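Patov household packing task: progress report for January
Prepared by Faustine Royer for the Wanyama program office 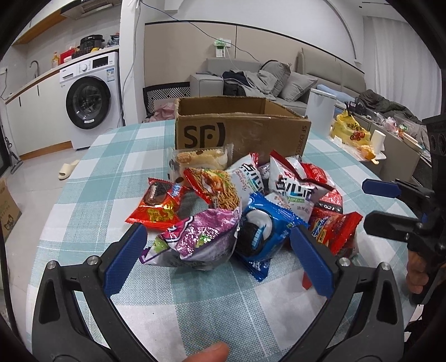 Packing task, two hand-held grippers, snack packages and open carton on the round table.

1. Status

Collection for the packing task is under way in furnished homes, as set out in the work plan. The task is defined as moving mixed packaged food between a table surface and an open shipping carton, using both hands. Each demonstration is recorded from the camera on the gripper, so the operator's view of the work and the learning system's view are close to the same. No robot arm is needed on site at this stage.

Sessions have been held in 6 homes. Datley supplied the operators and handled the agreements with residents. We ask residents to leave furniture, appliances and clothing where they are. The backgrounds are part of what the system has to cope with, and a tidied room gives us less of it.

2. Data quality

Of the demonstrations reviewed this month, 62 were sent back for relabeling. Nearly all had the same fault: the start of the grasp was marked at first contact and the end at release, with no mark for the lift. Eero Hirvonen has rewritten the labeling guide to require a separate lift mark, and the returned items are being worked through in the order they were received.

Soft packaging remains the hardest class. Crumpled metallic bags change shape under the finger pads, and the point of contact is often hidden by the bag itself. Flat cookie packs and rigid boxes are labeled more consistently between reviewers. We have kept piled items in the task description — a row of separated packages would be simpler to label, but the packing policy will be tested on heaps.

Transparent wrapping is a smaller issue. Reviewers sometimes disagree on where the edge of a clear package lies, mainly when it rests against cardboard. The guide now tells them to mark the product inside and flag the item.

3. Two-hand recordings

The two gripper streams are aligned in the Piveo tool after each session. Drift between left and right was found in three sessions, and all three have been realigned from the opening clap. Operators now repeat the clap at the end of a recording so that drift can be measured directly.

A remaining question is how to treat periods when one gripper is idle near the pile. At present these are kept and labeled "hold." Eero would prefer to trim them. I have asked for a comparison on a small training run before we decide, as trimming cannot be undone in the current storage layout.

4. Next period

Complete the relabeling and close the returned batch.
Add three homes with low or rectangular tables.
Run the hold/trim comparison and report the result.
Replace worn finger pads before the next round of sessions.

5. Budget and requests

Spending is within the approved amount. Storage is running ahead of plan owing to the second stream, and we request permission to move unspent travel funds to that line. A decision before the next round of sessions would let us keep the raw recordings from both grippers at full resolution.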